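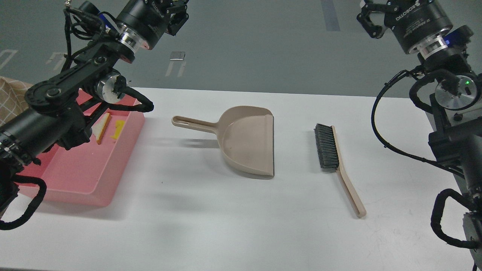
Pekia Dustpan and Brush Set, Beige

I have owned enough dustpans to know that the category rewards low expectations. My last one had a front edge like a potato chip and left a line of coffee grounds wherever it had been, so that sweeping the kitchen was mostly a matter of moving the line toward the back door. When it finally split down the middle I bought the Pekia set, which comes in beige and, as far as I could find, only in beige.

I've been using it since April. It lives in the kitchen and handles crumbs, onion skins, the grit that comes in on shoes, and whatever has fallen out of the toaster. I also use it on the table after breakfast, a habit my mother would have had opinions about.

The pan first. It's plastic, with a wide scoop, curved sides and a raised back wall, and the back wall earns its keep. On the old pan anything light would sail over the rear and land on my slippers. On this one I can give a pile of crumbs a real shove and they stay where they're put. The scoop is also deep enough to carry a full load across the room to the trash without walking like a waiter with a tray of champagne.

Along the front lip there's a dark rubber strip, the main reason I picked this set over the cheaper one on the same shelf. It sits down against the floor and most of what you sweep goes over it on the first pass. Flour is the exception. Flour leaves a faint line, and you turn the pan a little and go again, and there is a fainter line, and by the third pass you decide the floor was always that color. On tile the strip copes with everything except the deepest grout. Mine has started to collect a bit of fuzz where it meets the plastic, and I clean it with an old toothbrush when I remember, so twice.

The pan's handle is long, with an elongated slot through the end for hanging. I mention the slot because the Gromavix set I had before this came with a round hole so small that it fit no hook I owned, and I own a lot of hooks. The Pekia goes over a coat peg or a nail. It swings a little if you brush past it and makes a hollow clack against the wall, which I have mistaken for someone at the door more often than I'd like.

Now the brush. The bristles are dark and packed in tightly, in a plain rectangular block, and they're stiffer than I expected. Toast crumbs and dried rice don't stand a chance. Dust is less impressed. For fine dust you have to slow down and use short strokes, or the bristles flick it ahead of you and you end up chasing it under the stove. Pet hair goes in willingly and comes out under protest. I comb it with a fork I no longer eat with.

The brush handle is long too, and rounded at the tip, and it's comfortable for as long as anyone ought to be sweeping by hand. My neighbor Conceição Amaral, who has small hands and strong views, borrowed the set for a weekend of plaster repairs and reported that the brush was fine and the pan was "a shovel with manners." She then bought a Zasier, in green, and we no longer discuss it.

My real complaint is storage. The two pieces don't clip together. The pan has its slot and hangs neatly, while the brush has spent these months on top of the fridge, in the sink cabinet, behind the bread box and once in a drawer with the placemats. A simple clip would fix this. I've settled on a mug on the windowsill, bristles up, and guests assume it's some kind of plant.

The beige is a matter of taste. It doesn't show dust, and it does show tomato sauce. Both pieces wash up fine in warm water with dish soap, though the brush needs the better part of a day to dry and should be left on its side while it does.

I'd give it 4 out of 5. The missing star is for the clip, and I'd hand it over tomorrow if they sold one.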